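How to read a defence white paper in an evening (and enjoy it)

Every few years a government publishes a long document setting out what its armed forces are for, who it's worried about and what it plans to buy. Most people hear about it for one news cycle and then it vanishes. I think that's a great shame! A defence white paper is one of the few places where a state says in public what it's afraid of, and you don't need a background in strategy to follow it. You need a pencil, a pot of tea and a bit of method.

I've been running a reading group on security policy in Tresmont since last May, and what follows is the method we've ended up with. It works for white papers, strategic reviews, coalition agreements with a defence chapter, and those "strategic compass" type papers that international bodies like to put out.

What you'll need

The document itself, in full, from the ministry's own site. Press summaries leave out the annexes, and the annexes are often the best bit.
The previous edition. If there isn't one, the last big ministerial speech will do.
The most recent defence budget, or at least its summary table.
Two colours of pen.

Step 1: Start at the back

Open the annexes before you read a word of the foreword. You're looking for tables: personnel numbers, equipment lists, spending by year. Copy the main figures on to one sheet of paper. If the paper says the deployable brigade will grow by 2,210 posts, write that down along with the year it's promised for. Promises with no year get a question mark in the second colour.

It feels a bit backwards the first time, but once you know what's being paid for, the speeches at the front read very differently.

Step 2: Find the threat chapter and number the threats

Nearly every white paper has a chapter called something like "The strategic environment". Go through it and number each threat in the order it appears. The order is argued over for months inside ministries, so it's worth noticing! A country that puts cyber attacks first and a land invasion sixth is telling you something quite different from its neighbour, even if both lists contain the same items.

Then do the same with the old edition and lay the two lists next to each other. What has climbed? What has dropped off completely? In our group this is the part where people start talking over one another, and I love it.

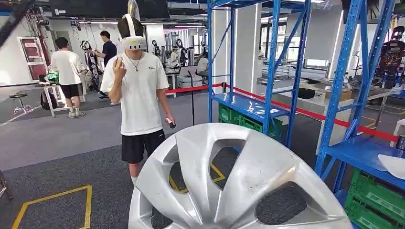 Charmaine Oosthuizen wrote in to say that she numbers the threats and then counts the paragraphs each one gets, as the two don't always match: "Terrorism was first on the list in the one I read, and it had a single paragraph. The Arctic was fifth and had eleven."

I've added her trick to my own routine. A simple tally in the margin is enough.

Step 3: Underline the verbs

Go through the chapter on tasks and commitments with your first pen and underline every verb attached to the government. "Will" is a commitment. "Aims to" and "intends to" are hopes. "Will examine", "will consider" and "remains open to" usually mean that two departments couldn't agree and left it for later.

Try it on this sentence, which is typical of the style: "The government will maintain its contribution to the mission, aims to increase its share of enabling forces, and will examine options for a permanent presence." That's one promise, one hope and one argument that's still going on.

Watch out for the passive as well. "Additional capabilities are to be developed" doesn't say who is developing them, or with whose money. Second colour for those.

Step 4: Check the allies

Make a list of every country and organisation named, and put a tick for each mention. Partners get mentioned for all sorts of reasons, and a country that appears once in a list of twelve is in a very different position from one that has a section to itself. Look too at who has gone missing since the last edition.

If you read another language, even slowly, compare the official translation with the original. "Responsibility", "leadership" and "deterrence" all shift a little on the way across. My friend Ardeleanu spent a whole evening on one adjective and regrets nothing.

Step 5: Follow the money

Back to your sheet from Step 1. Take each "will" from Step 3 and see if there's a line in the budget that could plausibly pay for it. You won't be able to match everything, since budgets are grouped in ways that suit accountants, but you'll find the big gaps quickly.

Keep an eye on whether the figures allow for inflation. A rise spread over ten years can look enormous in the foreword and rather modest once prices are taken into account. Also check what's counted as defence spending – pensions, border police and civil emergency stocks move in and out of the total depending on who is doing the adding up.
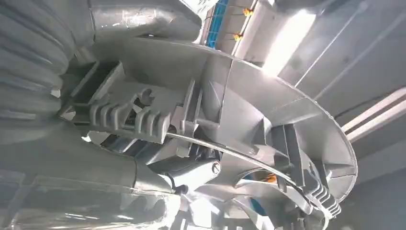

Ribbed hose and round flange, close up.

Step 6: Now read the foreword

You've earned it. Read it out loud if you're in company. By this stage you'll be able to spot which lines have something behind them, and which are there because a minister wanted them.

Step 7: Write one page

Keep it to one side of A4, with these headings:

What has changed since last time
What is promised, and by when
What is paid for
What I still don't understand

The last heading matters most in a group. We swap pages at the end of the night, and somebody can nearly always answer somebody else's question.

How long it takes

A paper of 90 pages is comfortable in one evening if you skim the chapters on personnel welfare and procurement rules and come back to them later. For one of 200 pages, split it between people. We've done it with 8 readers, each taking a chapter, and that was plenty – any more and the discussion got squeezed.

If you're new to all this, pick a small country for your first go. The papers are shorter, the choices are starker, and the writing is often much plainer. Then try a big one and see how much more you catch!

Last updated 13/09/2025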